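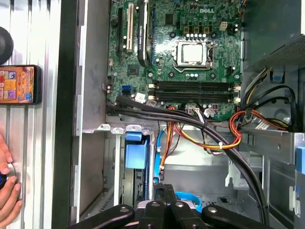
A reader wrote in to ask why the wrist view should be trusted for anything fine, given that the fingers block the lower part of it all the time, and whether it would be simpler to put one good camera overhead and leave it at that. The overhead camera is fine for finding the case. It is poor at telling you how a latch sits against a rail, and it goes blind when the arm leans in. We run both, and the tips on this page assume a wrist camera is fitted.

The notes were gathered at the Fekonberg bench while setting up software for desktop computer strip-down. Names of settings are those used in Cidik (planning) and Sotelo (calibration). Other packages have the same settings under other names.

Mask the fingers first

Fingers take up a fixed part of the wrist image for any given opening. Record them once at fully open, once at closed and at several openings between, then store the masks against the opening value. Sotelo will interpolate. Do this under the lamp you work with. Glossy black links pick up highlights, and a mask made by colour alone will leave holes where the bolt heads are.

Redo the masks after any change of fingertip. An old mask on a new finger gives a thin false object along one side, and the planner will steer round it for days before someone looks.

Bare metal and exposure

Power supplies, drive bays and ribbed aluminium tops all throw light back. Auto exposure follows the brightest patch and the board goes dark. Fix the exposure with the arm at the inspection height, on the board, and accept that the bench will be blown out. If you need the bench as well, take two exposures and keep them as separate frames. Merged frames smear if the arm is still settling.

Depth on bare metal is unreliable whatever the sensor. Treat a hole in the depth image as occupied until a second view says otherwise. In Cidik this is the "unknown is solid" switch, and it is off by default.

Let the arm settle

Wait 40 ms after the last motion command before taking a frame for measurement. Shorter waits work at low speed and fail when someone raises the speed limit and forgets the wait. Better still, read the joint velocities and trigger on those, with the fixed wait as a lower bound.

Use printed text as a landmark

Logos and labels make good anchors for pose. They are flat, high in contrast and fixed to the part. A label on the power supply gives you its plane and its rotation in one go, and a logo on the motherboard does the same for the board. Keep the two poses apart in the scene model. They are separate parts and one may be out before the other.
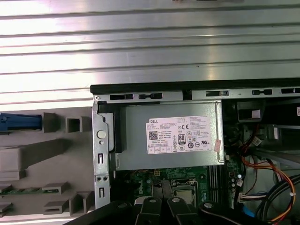
Power supply label and motherboard in one wrist view.

Two warnings. The same maker's logo can turn up on more than one part, so match on logo plus surroundings, never on logo alone. And do not use small stickers as anchors. They get put on by hand and their position differs from unit to unit.

Cables are a no-go volume

Do not try to model each wire. Segment cable as one class, grow the result by a margin, and hand it to the planner as a solid. We use 35 mm for the open hand and less for a closed one. Orange, red and yellow wires segment well. Black cable over a dark bay does not, and that is where the wider margin earns its keep.

The training set behind our cable class is 1073 labelled wrist images. The first version had far fewer and did well on coloured wire, so the gain from labelling went almost entirely into black cable and thin SATA leads. If you are short of time, label those first.

Refresh the cable volume after every part removed. Wires spring back when whatever held them has gone. A volume taken at the start of the job is stale by the second part.

Approach direction

Set the preferred approach along the case's own axes once the pose is known, and let the planner tilt away only if no path is found. Free choice of approach gives shorter paths on screen and more scraped knuckles on the bench. Cap the tilt. With no cap, the planner will sooner or later come in under a cross brace.

Grasping thin plastic

Brackets and rails in blue or grey plastic bend before they slip, so a force reading alone will not tell you much. Log finger opening as well. If the opening shrinks while the force stays level, the part is giving way. Stop closing at that point.

Grip on the thick section. The grasp scorer prefers long parallel edges, and on a rail that leads it to the slim end. Add a weight for local thickness and set it higher than seems sensible.

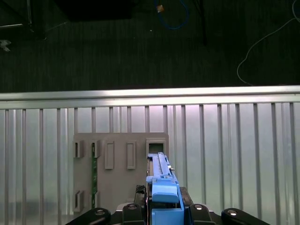 Blue part in the grip, grey moulded panel behind.

Check the tip, not the wrist

Once a long part is in the fingers, the tool point has moved. Update it. Find the far end of the part in the wrist image, work back through the camera calibration, and write the new tool point before planning the next move. A small angle error at the fingers grows along the length of the part, and the tip is what meets the opening.

Attach the held part to the hand in the collision model at the same time. Cidik lets you do one without the other and gives no warning.

Backgrounds that look like parts

Evenly spaced bars and ridges are hard on edge-based matching. The matcher locks on, slips one space along and reports a confident answer. Crop to a depth band before matching, so that anything well behind the part is dropped. If there is no depth, use a plain card behind the work while you tune, then take it away and see what changes.

Loose cable in the background can be ignored for planning if it lies outside the reach of the arm. Keep it in the segmentation all the same, or the class boundaries drift when you retrain.

Logs

Girketti writes one file per job and stamps each frame with the joint state. Turn on the option to store the plan that was rejected as well as the one that ran. Most faults we have traced came from reading why the first plan was thrown out.

A job comes to roughly 291 stored frames at our settings, so storage is cheap. Keep the raw images. Masked copies cannot be used to fix a bad mask.

Hands in view

Train a hand class even if the cell has other guarding. It is useful for pausing a job politely when someone reaches in to move a phone. It is no replacement for a rated stop, and it should never be wired in as one.

Settings to write on the lid of the tool box

Exposure: fixed, set on the board.
Unknown is solid: on.
Settle wait: 40 ms, or joint velocity trigger.
Cable margin, open hand: 35 mm.
Tilt cap: on.
Tool point: update after every grasp of a long part.
Masks: redo after a fingertip change.

Values for the closed-hand margin are still being worked out — the October figures were taken with the old fingertips and should not be copied.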